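Notebook, gripper no. 2 (the hand-held one), bench by the window
Wednesday, June 20, 2018

Mariann left a note on the lid of the tool case: "jaws lazy, left worse". No further details. I have had longer postcards from people who didn't like me. Took it apart after coffee.

State on arrival: fingers close, but not together. Right one gets to the middle and waits for the left one, which comes in late with a small click. With nothing between the pads you can see them meet well off centre. On anything fat you'd never notice. On anything thin it shoves the object sideways before it has hold of it, and then the logs from Rangel have a twitch in them that Washington has been trying to filter out in software since April. Sorry, Washington.

Checked in order:
Trigger cable -- fine, no fray, slack as it should be.
Return spring -- fine.
Pivot screws -- not fine. The outer left one was backed out most of a turn. The inner left had thread lock on it, old and crumbly, and was holding on out of habit. Both right-hand ones tight.

So the click is the outer left link riding up on its screw. Cleaned the threads, new thread lock (the blue, not the red. Whoever used the red on the Venell arm can come and drill it out themselves). Nipped up until the link just drags, then backed off a hair. Left to cure over lunch. Worked the jaws open and shut 400 times afterwards while listening to the planning call, and I would say it was the better use of the hour. No click, and the screws hadn't moved against the paint marks.

Pads: ribbed pair, same batch as the Galutau set. The left one had lifted at the bottom corner and collected a fringe of fluff. Peeled it, scrubbed the finger with alcohol, stuck it back with fresh tape. The right one was sound so I left it alone. Wiped both with a damp cloth. No solvent on the ribs please, it makes them shiny and then they hold nothing. There is a bag of spares in the Rinon drawer, seven pads, which is an odd number for something fitted in pairs, and I would like to know where the eighth is.

Re-zeroed with the 16 mm pin. Gap reads the same three times running, pads meet on the centre line to within what I can see with a loupe and bad temper. Opened it right up afterwards and checked the links clear the housing on both sides. They do, only just, on the left. I've filed nothing. If it starts to rub, shim the link, don't attack the housing.

Paint marks are now white, one stroke across each screw head and on to the link. If a stroke has a step in it, the screw has moved. Tell me, or fix it and write it down, but please don't repaint the stroke. I found two layers on the inner left.

Still to do: order thread lock, chase the missing pad, ask Mariann whether "lazy" covered anything else.
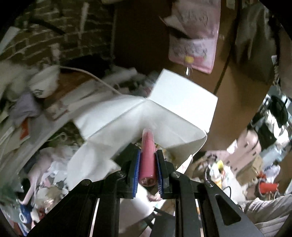
Centring is the thing I'd watch for the next couple of weeks, more than grip force, which has never been the trouble with this one. The pin is a poor judge of it, being hard, straight and exactly the size it says. Small glossy things are better, and the pink cosmetic tube is about as rude a customer as I could ask for: slender, shiny, and it has to sit upright with a blue pad pressed to either side. I'd like something of that sort at the start of each session before the proper work begins, with a line in here if either finger gets there first. Mariann has the tool from tomorrow. I've put her note back in the case with "done, see book" on it, which makes it nearly twice as long.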